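Lunde Play Ice Cream Set Review

4 min read

The Lunde ice cream set has been in our house since January, and it has been played with on most days since. I bought it for a four-year-old who had worn out a cardboard shop and wanted something to sell. It cost 40 dollars from Landitell, with shipping on top.

The set comes in a plain box with a paper insert and no instructions. There isn't much to explain. You get cones with scoops, cups for serving, and trays for carrying orders. Lunde says it is meant for ages three and up. I'd agree with that, although my younger one has been chewing on the cones since he was two and hasn't managed to leave a mark.

The cones are the best part of it. They are small, sized for a child's hand, and the scoop is rounded enough that they roll a little when dropped on a hard floor. They don't roll far. We have lost one under the stove and got it back with a yardstick.
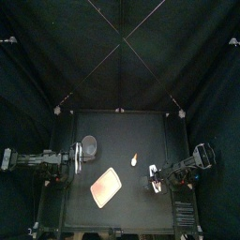
The cups are frosted and let some light through, so a child can tell if there is anything inside without tipping them over. They stand well on a flat table. On carpet they fall over if you look at them wrong, and we had a lot of complaints about spilled orders in the first week. I ended up putting a board down on the rug and the complaints stopped.

I had doubts about the tray. It is pale, with rounded corners and a raised rim, and it looks more like a little cutting board than anything from an ice cream shop. The rim does its job, though. A cone laid on its side stays put while it is carried across the room, and a cup will ride along next to it if the child walks slowly. Ours has also been a bed for a plastic horse.

Cleaning is easy. I wash everything in the sink with dish soap and leave it on a towel. The box says no dishwasher. I put one cup through by accident and it came out fine, but I wouldn't make a habit of it.

Before this we had the Avolano dessert stand, which has 11 pieces and a cardboard counter. The counter was the first thing to go. The Avolano pieces are also lighter, and the scoops come off the cones, so we were always short a scoop. If your child likes stacking flavors, that one might still suit you better.

My main complaint is storage. There is no bag or bin, and the box tears along the top after a few openings — ours now lives in a shoebox. For 40 dollars I'd expect a drawstring bag at least.

I would buy it again.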